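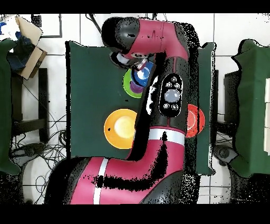 How long does it take to teach an adult dog to walk on a loose leash?

Plan on 4 weeks of short daily walks before it feels normal. Young dogs can be quicker. Dogs that have pulled for years take longer, and they slide back when the route changes.

Start with my own dog. Beagle mix, came to me at age six, pulled like a sled dog from the front door to the corner and back. I had a sore shoulder all winter. Tell the mailbox story if people look awake. Keep it under two minutes.

Ask for hands: who has a puller? Who has two? People with two should train one at a time. I tried both together for a month and got nowhere.

Gear, quickly. Flat collar or a front-clip harness. Six-foot leash, nothing that reels out. Pass the harness around the room and let people feel where the ring sits. Mention that I bought mine on Rodomia Street, and that the straps need checking after the first few walks.

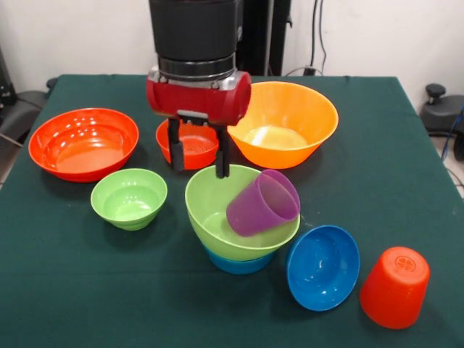 Treats go in a pocket or a pouch on the side the dog walks on. Small ones, pea size. I use boiled chicken and take it out of breakfast. A dog can get through 30 of them on one trip around the block in the first week, so cut more than you think you need.

Now the method. Say it slowly and then show it with the stuffed dog.

Stand still in the driveway. Wait for slack. When the leash hangs, say "good" and feed at your knee. Take one step. Feed again. If the leash goes tight, stop walking. Don't yank and don't talk. When the dog looks back or steps back, move on.

First session is 200 feet at most. Somebody always laughs at that. My first one ended at the neighbor's hedge and took most of my coffee break.

Sniffing: let them. I say "go sniff" and give the full leash for a minute. Walks got better once I quit dragging her past every bush.

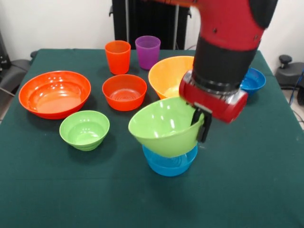
What should I do when my dog lunges at another dog?

Cross the street or turn around before your dog gets worked up, and feed as you go. If it's too late for that, keep moving away at a steady pace and start over once the dog can take food again. A dog that bites or truly panics should see a trainer in person.

Places to practice in Buvden. Library parking lot at 7 AM, nearly empty. The Dreken trail is fine as far as the footbridge. Past that there are deer and you will lose the dog's attention. Skip the river path in March, too muddy and too many geese.

Bad days. Rain, trash pickup, a squirrel on the fence. On those I do ten minutes in the yard and call it done. Missing a day did us no harm. What set us back was my brother-in-law walking her for a week and letting her pull him to the park. Everyone in the house has to stop when the leash is tight.
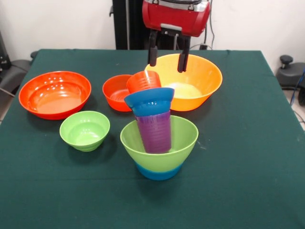 Fading the food comes after the dog can do the whole block. Pay every few steps, then at corners, then at curbs and when another dog goes by. I still carry chicken. She is nine now and I see no reason to quit.

Leave ten minutes for questions. Likely ones are head halters, small dogs, and dogs that refuse to walk at all. For the last one, ask about sore feet and a vet visit first.

Handout is on the table by the door. Remind people to take the harness back off the last row.

Related items
Getting a Dog to Like the Car
Nail Trims Without a Fight
When the Old Dog Slows Down
Two Dogs, One Doorway

Contact: Brian Lema, P.O. Box 2572, Buvden | © Brian Lema | Back to top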